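Drarik Paint Code and Trim Register

README, release 2

Drarik is a register of factory paint codes for passenger cars and light utilities sold new by right-hand-drive dealers. Each row ties one paint code to one model, one body style and one span of build years. The register is meant for panel shops, parts interpreters and owners matching a door or bonnet from a wrecker's yard.

Contents

colours.csv: 1228 rows, one per code and model combination
models.csv: model names, body styles, first and last build year
aliases.csv: marketing names that share a code
changes.txt: corrections made after release 1

Fields in colours.csv

code: as stamped on the compliance or body plate, upper case, no spaces
name: colour name from the dealer brochure, original spelling kept
finish: solid, metallic, pearl or matt
family: one of 19 colour families
year_from, year_to: build years, both inclusive
source: brochure, plate or refinish card
checked_by: initials of the person who read the source

Blank values mean unknown. A blank year_to doesn't mean the colour is still in production.

Sources

Most rows were keyed from the Clavau brochure collection, catalogued by Elba Lagos. Plate readings came from the Kariuki yard, where Nevzat Uçar recorded codes from roughly 400 vehicles. Where brochure and plate disagree, the plate reading takes precedence and the brochure entry is moved to aliases.csv. Refinish cards are used only when neither of the others exists.

Colour families

Families were assigned by eye under daylight lamps by Songül Kılıçarslan and Nele Rothe, working separately. Disagreements were settled by Gönül Bilgin. The usual trouble was at the boundary of grey and silver, and between yellow and green. Family is a search aid and shouldn't be used for mixing paint.
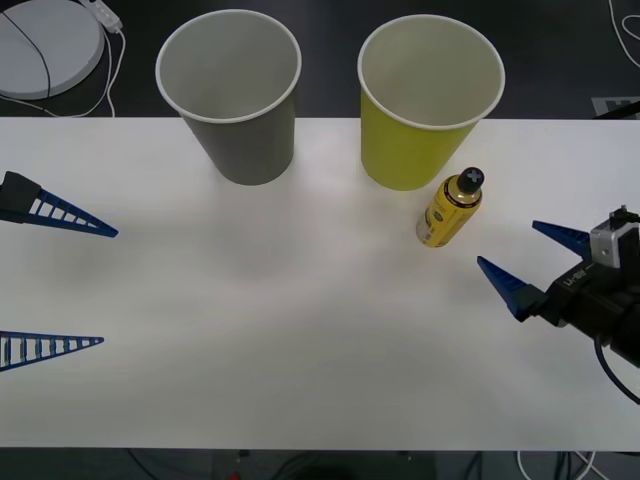 Two-tone cars have one row per code, linked by pair_id. Roof colours on the Doker van are listed only where the roof was a factory option. Bumper and mirror cap colours are out of scope, as are tyre lettering, decals and dealer-fitted stripes.

Known problems

Pearl finishes before the May plate survey were often entered as metallic. Tri-coat colours have no finish value of their own and are filed under pearl. Some model names in aliases.csv still use the export badge.

Corrections

Send the code, the build year and a legible copy of the plate. Brochure scans are accepted if the print date can be read. Rows are not changed on the strength of a repainted panel.

Last revised September 29, 2023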